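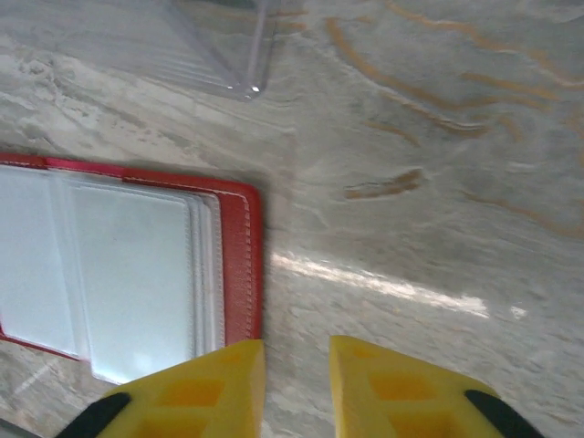

Gripper fingers beside an open red card holder with clear sleeves.

Opinion > Automation > Learning Systems

Last updated: 27/09/2020

The Case for Slower Collection

Organizations that train machines to handle household objects have lately fallen into the habit of reporting their work by volume. A program announces the number of examples it has gathered, a second program announces a larger number, and funding bodies compare the two as if they were bids. It is the position of this essay that the count of examples is a poor measure of a collection and that continued reliance on it will leave the field with large archives of limited use.

The argument is drawn in part from experience at Takska, where the author has supervised the gathering of examples by human operators. An operator guides the arms through a task, the motion and the camera views are stored together, and the stored example is later given to a learning system. The method is well established and the author has no quarrel with it. The difficulty lies in what operators are asked to do, how they are paid for it, and what is removed before the collection is delivered.

In July the Takska group delivered a set of 3160 examples to its partners on the Salta project. The number was well received. On review, only 653 of those examples were found to differ from their neighbors in any way that would matter to a learner. In the others the object had been placed in nearly the same position, approached from nearly the same side, and closed or lifted by nearly the same motion. No instruction had been violated. The operators had been given an hourly target, and they met it by the most sensible means available, which was to find one reliable way of doing the task and repeat it.

A target of this kind rewards sameness. It should not surprise any institution that a skilled person, asked to produce as many successful attempts as possible, will stop producing unusual ones. Yet the unusual ones are what a learning system most lacks. A machine that has seen an item picked up from the center of a table hundreds of times has very little to draw upon when the item is lying near a wall or under a strong reflection.

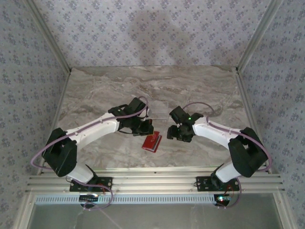
Choice of objects deserves the same scrutiny as the number of attempts. Collections have long favored blocks, cups and other rigid items that hold their shape and are easily seen by a camera. Such items make for high rates of success and therefore for attractive reports. Ordinary homes contain a great deal else. A small red item lying flat under two arms, with a thin transparent sheet on the table behind one of the grippers, is a more honest test than a tray of blocks. The flat item offers very little height to grasp, and the sheet shows up as little more than a faint outline against a veined tabletop. Work of this kind proceeds slowly, and under a volume target it is the first to be dropped from the schedule.

Stacks of clear plastic sleeves present a related problem. The layers are thin and partly see-through, and a camera close to the fingers may record a bright reflection on the table more strongly than it records the edges of the sleeves. An operator facing such material hesitates, adjusts, and often begins again. Under the rules used by most programs, those hesitations are trimmed out or the whole attempt is discarded as a failure. The author believes this to be a serious error. The correction an operator makes after a poor approach is among the most useful things a person can show a machine, and it is routinely thrown away for the sake of a cleaner record.

Objections to this view have been raised, and they are not trivial. Wilson Ccori, who directed collection at Brekke for several years, has argued in correspondence with the author that variety cannot be planned in advance and that only a very large collection will contain enough of it by accident. He notes that an institution which tries to decide beforehand what is worth recording will record its own assumptions. There is force in this. The author's own lists of difficult cases have proved incomplete each time they were tested, and several of the most valuable examples in the Salta set were ones no planner had requested.

Even so, accidental variety depends on conditions that allow accidents to occur. Where every session begins from the same layout, under the same lamps, with the same person at the controls, a tenfold increase in examples will bring very little that is new. Mr. Ccori's argument supports large collections made under loose conditions. It gives no support to large collections made under tight ones, and the latter are what volume targets tend to produce.

Cost is the second objection. Programs are funded for fixed periods, and a slower method yields fewer examples in the time allowed. When Takska changed its procedure, output fell to around 500 examples for a period of work that had previously yielded far more. One partner asked whether the equipment was out of service. The concern was understandable, and it was made worse by a reporting form that had a box for quantity and no box for anything else.

The author therefore recommends 2 changes to current practice. The first is that operators be paid by the session, with no bonus attached to the number of attempts completed. The second is that every delivered collection be accompanied by a plain written account of how layouts were chosen, which attempts were removed, and on what grounds. The Cerkton guidelines, which many smaller groups have adopted, already ask for a list of objects and a description of the cameras. They do not ask about discarded attempts. An amendment on this point would cost very little, and it would allow those who receive a collection to judge what they have been given.

Funding bodies should also be prepared to accept smaller deliveries. A reviewer who sees a modest number beside a careful account of difficult material ought to regard it as a sign of diligence, and review panels may need written direction to that effect before they will do so. Until such direction exists, supervisors will go on setting hourly targets, and operators will go on meeting them in the easiest way the task permits.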